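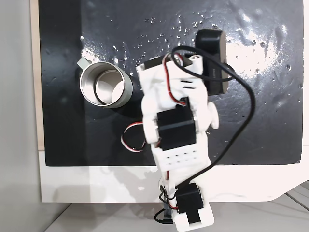

Wet robot, or almost wet robot

Jan 18, 2025

Well, I promised in the last post that this would be the one where I finally showed off the new mug task, and I suppose it still is, in a way, though I'd pictured a cheerier version of it. Short account for those of you who only come for the robot news: the arm knocked a mug of water over on the mat, with the power on, while I was on the other side of the room looking for my glasses. Everyone is fine, the arm included, as far as I can tell. The long account follows, because I've been turning it over in my head all day and writing it down is how I stop doing that.

For anybody new (hello!), I've been building and rebuilding this little white arm since last March. The parts are printed, the servos are the ordinary hobby kind, and the program that runs it is called Zivora, after a boat my grandfather had. Lefteris Kourkoulas wrote the first half of it and I've written the second half, and you can tell exactly where one of us stops and the other begins. His half has comments in it.

The plan for this month was simple enough to say. Pick up a mug by the handle, move it a hand's width, put it down again. I'd been doing it with the mug dry for a couple of weeks and had got to 143 runs without anything you'd call an accident. A few fumbles, sure, and one where it set the mug down and then bumped it again on the way out, like somebody leaving a party. But the mug stayed upright through all of them, and I got comfortable. On Friday evening Grigoris Katsaros was on the phone and he said a dry mug was a cheat, a mug ought to have something in it, and I said fine, and put some water in it. I want to be fair to Grigoris here. He also said to move the electronics first. I heard that part, and I meant to do it.
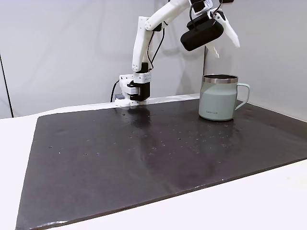 WHAT HAPPENED

The first six runs with water went beautifully. It was slow and it was a bit dull, and I made the mistake of deciding that dull meant safe. I started the seventh, saw the arm begin its swing out toward the mug, and went off to find my glasses so I could read the log properly.

What I heard was a sort of zip, much faster than the arm ever moves, then a clank, then the mug rolling. By the time I turned around it was on its side and the arm was still trying to get to where it thought it should be, buzzing away to itself and pushing against nothing. There was water across the mat. I said a word I won't put on the blog and ran for the power strip, which was behind the desk, under the desk, and plugged in among all the other plugs in such a way that I had to stop and work out which one was which. I pulled out the lamp first. Then the right one.

I don't know how long all of that took. It felt like a very long time to be standing on my knees in the dark with a machine humming over a puddle.

The electricity running to the servos isn't the kind that would do a person much harm, and Melina Sfakianakis, who has forgotten more about wiring than I'll ever learn, told me kindly to calm down about that. What she was much less calm about was the power adapter. I had it lying flat on the tabletop, at the same level as the mat, and that one does plug into the wall. If there'd been more water in the mug, or if the table leaned the other way, I'd be writing a different sort of post. The control board lives down at the base of the arm as well, open to the air, with no cover over it at all. I've been meaning to print one since, oh, the summer?

I mopped up the worst of it with a dish towel and left everything unplugged overnight. Hardly slept, naturally.

WHY IT JUMPED

This morning I made coffee and sat down with the log, wearing my glasses this time. It took a while to find and then it was plain as anything. Partway through the swing, the wrist servo had stopped answering. The program asked it where it was 32 times in a row and got nothing back. Now, what ought to happen then is that everything halts and the program complains. What my half does (and it is my half, Lefteris checked, with some pleasure) is shrug, keep the last good number, and carry on counting through the motion as though the joint were coming along with it. Then the servo woke up again, the program handed it the position it should have reached by then, which was 3506, and off it went to get there all at once. That was the zip.

So there are really two faults. The servo dropping out is the first, and I'm fairly sure it's a connector. If I wiggle the plug at the wrist with the arm live and propped up safely, I can get it to drop out about one wiggle in every few, and I've had that plug in and out more times than it was ever made for. The second is the program letting a joint make a big leap without asking any questions, and that's the one I'm ashamed of. I'd have caught it in anybody else's code!

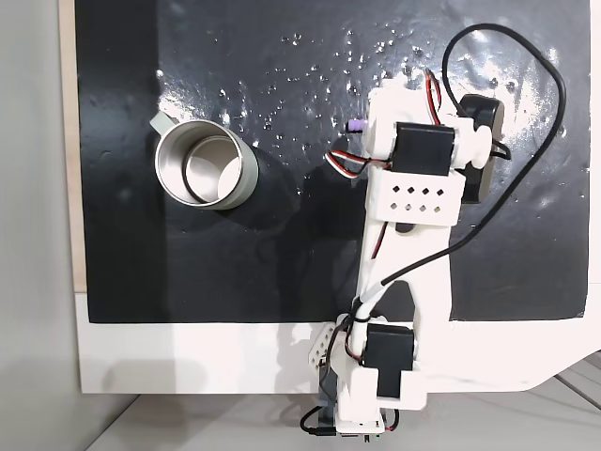 I did also wonder about the cable to the camera, the long one, and whether it could have caught on the mug handle and dragged it. Spyros Margaritis is convinced of it and wrote me a whole paragraph about how his own arm did just that to a jar of screws. I can't rule it out completely. But the log has the leap in it, clear as day, and the clank came right along with the zip, so I'm going with the leap. I'll shorten the loop anyway, Spyros, so please don't write me another paragraph.

Here's where things stand tonight. The program now stops dead if any joint misses three answers in a row, and it won't send a joint farther in one step than it could go at its normal speed. I tested both by pulling the wrist plug in the middle of a swing, dry mug, and it stopped both times I tried and told me off on the screen. The power adapter has moved to a hook well above the table. I've ordered a big red stop button, the kind you hit with your palm, and it's going on the front edge where I can reach it standing up. The cover for the control board is still only a drawing. And I've made myself a rule that if the arm is moving, I'm in the chair.

The new wrist cable should be here by the end of next week. Until it's in, the mug stays dry, and Grigoris can call it cheating all he likes. I took the shoulder servo's case off this afternoon to look for damp and found none, though I did find a crumb, and I'd like to look at the wrist one too before I trust it with anything. That one has the awful tiny screws, so it'll have to wait for better light.

If any of you have found a decent plug for these servos that holds up to being yanked around, please leave it in the comments. I've tried glue. Don't say glue.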